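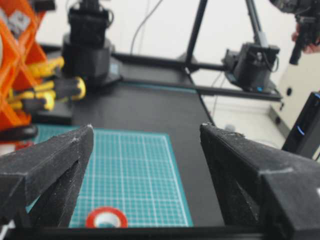

Las mesas que nunca se vacían

Hace 15 años que vivo en español y todavía me falta una palabra. En mi casa de niño mi abuela decía una que significa al mismo tiempo "ordenar" y "esconder", y cuando la busco en el diccionario de aquí encuentro dos verbos separados. Creo que esa separación es buena, y quiero defenderla, porque la mayoría de los consejos que leo sobre el orden de la mesa de trabajo confunden las dos cosas.

El último consejo me llegó por la empresa. En Solteo, donde hago maquetas y encuadernaciones pequeñas, se repartió en March (así lo escribieron, en inglés, en el calendario de la pared) una hoja que pedía dejar cada mesa libre al final de la jornada. La hoja venía firmada por Venkatesh Bangera, a quien respeto mucho y que tiene su mesa siempre limpia como un plato. Obedecí durante 4 semanas. Guardaba la regla en un cajón, la cinta en otro, enrollaba la plancha de corte contra el consejo de todos los que entienden de planchas de corte, y por la mañana lo sacaba todo otra vez. Al final de aquellas semanas la plancha tenía una ola en el centro que no se fue con libros pesados encima. La mesa estaba muy presentable. Yo llegaba a la primera pieza más tarde que antes, y de peor humor.

Mi opinión es que una mesa de trabajo no tiene la obligación de parecer una mesa de comedor. Hay cosas que viven encima. La plancha de corte es la primera de ellas. La cuadrícula blanca impresa sobre el verde azulado me sirve de cuaderno, de regla y de suelo; cuando pongo un papel encima ya sé si está torcido antes de pensarlo. Si la quito cada tarde, pierdo también el lugar donde estaba, y ese lugar lo había encontrado despacio, moviéndola un dedo cada día hasta que el codo no chocaba con nada.

La segunda cosa es la cinta. Sobre el rollo de cinta tengo una convicción que a mis compañeros les parece exagerada: debe estar tumbado, con el agujero hacia arriba, y cerca de la mano. De pie se va rodando, y un rollo que cae al suelo recoge en su borde todo el polvo de la habitación. Además me gusta que sea rojo. En un tablero negro, una cosa roja se encuentra sin buscarla. Nandini Rodrigues compra siempre la transparente, por elegancia, y la he visto levantar papeles durante mucho tiempo para encontrar un rollo que tenía al lado del codo.

Ya que menciono el tablero negro, diré algo en su contra, para ser justo. El negro es un color muy sincero con el polvo. Cada fibra blanca se ve, y las migas de goma parecen una constelación. Prakash Mudaliar, que me vendió el mío y trabajaba entonces para Mavell, me aseguró que era "un color sufrido". Aprendí ese día la expresión y aprendí después que no era verdad. Pero también el negro hace descansar la vista, y sobre él la plancha se lee como una ventana. No lo cambiaría por el blanco, que por la tarde me devuelve toda la luz de la lámpara a la cara.

Entiendo los argumentos contrarios. Kamala Krishnan me dijo que una mesa llena es una lista de tareas que te mira. Es posible. Yo también he tenido mesas así, con 44 recortes que guardaba "por si acaso" y que ninguno sirvió. Pero esos recortes no eran herramientas, eran decisiones aplazadas, y a las decisiones aplazadas les conviene la papelera. Mi defensa es solamente para lo que se usa. Si toco una cosa todos los días, la mesa es su casa. Si la toco una vez al mes, su casa es el armario, y no discuto más con ella.

Hay también una cuestión de respeto hacia quien viene después. En un taller compartido no se puede dejar la cuchilla abierta ni un papel pegado a medias, y en esto la hoja de la empresa tenía razón completa. Mohandas Panicker, con quien comparto el turno, y yo llegamos a un arreglo que funciona: la plancha se queda, la cinta se queda, la cuchilla se cierra y se guarda, y quien termina pasa un trapo. Tardamos 90 segundos en hacerlo. Después de eso la mesa no está vacía, pero está lista, y me parece que "lista" es la palabra que la hoja quería decir.

Me queda una duda que no sé resolver. ¿Qué se hace con los restos buenos? Tengo una tira de cartón gris, muy recta, que lleva meses en la esquina porque sirve para apoyar la regla. No es herramienta y no es basura. Mohandas la ha tirado dos veces y yo la he recuperado dos veces. Por ahora duerme debajo de la plancha, donde hace un pequeño bulto que los dos fingimos no notar.

29/12/2024

Compartido 44 veces
15 comentarios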